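Fiches atelier - Préhension

Comparer deux pinces sur un bac en vrac : réglages, ordre des essais, pièges courants

Fiche rédigée par Myroslav Melnychuk, relue par Apolinar Robles. Mise à jour : dimanche 27 septembre 2026.

La fiche s'adresse aux ateliers qui disposent déjà d'un bras six axes et hésitent entre plusieurs pinces à deux doigts. Les conseils viennent d'une série menée en juin dans notre local de Fleltstead, avec une Dafis et une Vuvholm montées tour à tour sur le même bras. Le contrôleur, un Pivitero, est resté le même du début à la fin.

Préparer le plan de travail

Choisir une nappe ou un revêtement mat, de couleur unie et foncée. Le vert sombre convient bien : il tranche avec la plupart des objets et renvoie peu de reflets vers la caméra. Tendre le tissu avant chaque série. Un pli sous une boîte suffit à décaler l'ouverture de quelques millimètres.

Garder un mur nu derrière le poste. Les affiches, étagères et prises murales perturbent la segmentation, surtout avec une caméra fixe placée bas.

Faire passer les câbles par l'arrière de la table, avec assez de mou pour que le bras atteigne le point le plus éloigné sans tirer. Vérifier ce point bras déployé, moteurs coupés.

Choisir le bac

Un panier en treillis métallique pose plus de difficultés qu'un bac plein, et c'est un bon test. Le treillis brouille la mesure de profondeur sur les parois, et un doigt fin peut s'y accrocher. Relever la hauteur exacte du rebord et la saisir comme zone interdite dans le contrôleur, avec 20 mm de marge. Avec 16 mm, la Vuvholm passait encore; la Dafis, plus large au niveau du carter, touchait le rebord dans les angles.

Composer le vrac

Mélanger les comportements mécaniques. Une bonne charge d'essai contient :
- des objets souples à picots, qui se déforment avant de se soulever ;
- des sphères lisses, qui fuient sous le doigt ;
- des canettes écrasées, dont les arêtes changent selon l'orientation ;
- une bouteille transparente froissée, mal vue par les capteurs de profondeur ;
- des peluches ;
- un ou deux textiles ajourés ou tricotés.

Les textiles sont les plus pénibles. Posés à plat, ils offrent peu de prise. En tas, ils forment une pointe que la pince saisit facilement, mais le reste suit et entraîne les objets voisins. Il vaut mieux les traiter en dernier, ou leur réserver une consigne à part.

Ne pas trop ranger. Un vrac disposé à la main finit par ressembler à un étalage, et les résultats sont flatteurs. Vider un sac d'un seul geste, puis ne plus rien toucher.

Régler l'effort de serrage

Partir de la valeur minimale du fabricant et monter par paliers, en gardant le même objet pour tout le palier. Deux repères :

Objets souples : s'arrêter dès que l'objet ne glisse plus pendant un déplacement latéral à vitesse moyenne. Au-delà, la déformation fausse la position au dépôt.

Objets rigides : ajouter un palier après la première prise stable. Sur les canettes, l'effort doit rester modéré, sinon la tôle plie et l'objet pivote entre les doigts.

Attendre que les doigts soient arrêtés avant de lever. Sur le Pivitero, la temporisation par défaut est trop courte pour la Dafis, dont la course est plus longue.

Placer les boîtes de dépôt

Des boîtes de hauteurs différentes, percées d'un trou rond sur le dessus, renseignent davantage qu'un simple plateau. Elles obligent à contrôler l'altitude de lâcher et le centrage. Les aligner sur le côté du bac, de préférence en gradins, la plus haute au fond : le bras n'a alors pas à franchir un obstacle pour atteindre la boîte de devant. Prévoir des dessus de couleurs différentes, plus rapides à désigner dans une consigne que des numéros.

Mesurer chaque trou au pied à coulisse. Une peluche passe dans un trou plus petit qu'elle si elle est lâchée au centre; une balle rigide, non.

Tenir le journal

Noter la pince, l'objet, l'effort, le type d'échec. Quatre codes suffisent : manqué, glissé, accroché, mal déposé. Notre journal compte 1053 tentatives exploitables. Le contrôleur conserve jusqu'à 2000 lignes avant d'écraser les plus anciennes - exporter avant la fin de la journée.

Remarques sur les deux pinces

La Vuvholm pénètre mieux dans un vrac serré. Elle perd cet avantage sur les sphères, où la surface de contact est trop faible. La Dafis tient mieux les peluches et les objets ronds, mais demande un dégagement que l'on n'a pas toujours au bord du bac. Pour un poste qui traite surtout des emballages, nous garderions la Vuvholm. A. Robles préfère la Dafis dans les deux cas et change simplement les doigts; l'opération demande une clé Allen et une nouvelle calibration de l'outil.

Les élastomères d'origine s'usent vite au contact des canettes. Les contrôler à chaque changement de série et les remplacer par paire.
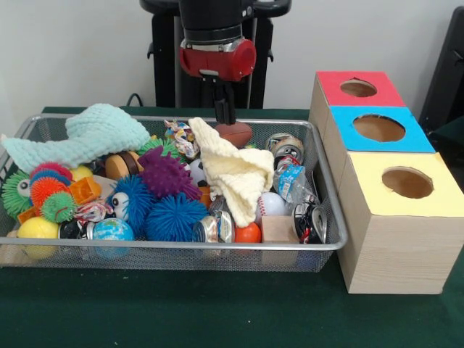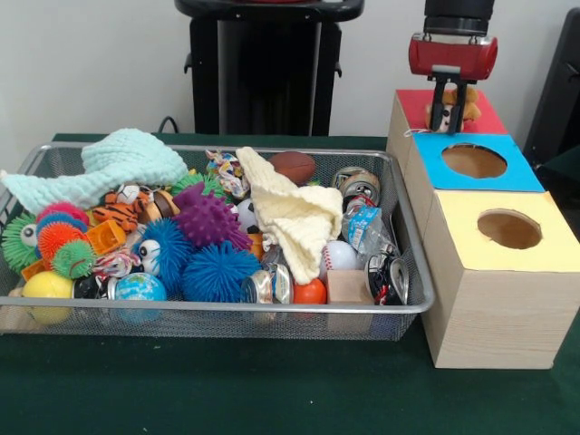
Bac en treillis et boîtes de dépôt à dessus jaune, bleu et rouge. Première vue : doigts au-dessus du vrac, près du ballon brun. Seconde vue : petite peluche brune tenue au-dessus de la boîte rouge.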